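Slip-on cloth shelves: are they worth the bother?

Every storage tips column loves a fabric shelf. You get some tubes, some plastic joints and a piece of cloth with pockets sewn at the corners, and you are promised a rack that weighs nothing and holds everything. I have put together three brands, Stinance, Lukum and Shirima, and I believe perhaps half of what the leaflets claim. 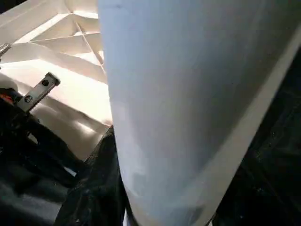

Wipe the parts before you build. The leaflets never mention it, and the usual advice is that new plastic comes clean out of the box. I don't buy that. Pale plastic hides dirt until the light hits it from the side, and even a smooth white surface that looks fine at first can have faint specks and smudges on it. Use a barely damp cloth and a drop of dish soap. Skip the "magic" sponges, which dull a glossy finish.

Do the cloth before you stand anything up. Weronika Żak wrote in to say she irons hers first. I tried it and the creases were back in a week, so suit yourself.

Fit all four corners halfway, then go around again and push them home. Seating one corner fully and then fighting the other three is how seams get torn. The Lukum leaflet says the job takes 5 minutes. It took me 17, and I had done it before.
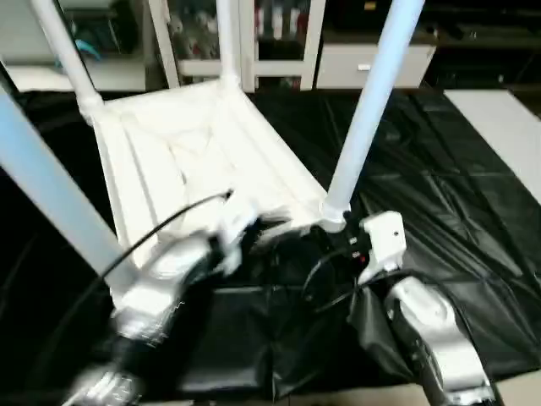
White cloth slung between four poles, with a dip down the middle.

About that dip: cloth sags. Bogdan Urbańczyk swears a sheet of stiff cardboard cures it, and it does help with folded towels. It does nothing for jars, which lean in toward each other and clink. Keep jars on a real shelf.

As for weight, the Shirima box says 10 pounds per level. I stop at five. Socks, hats, dish towels, spare pillowcases, fine. Books, no.

Kandden sells a tightening strap for nine dollars. A safety pin under the hem does the same thing.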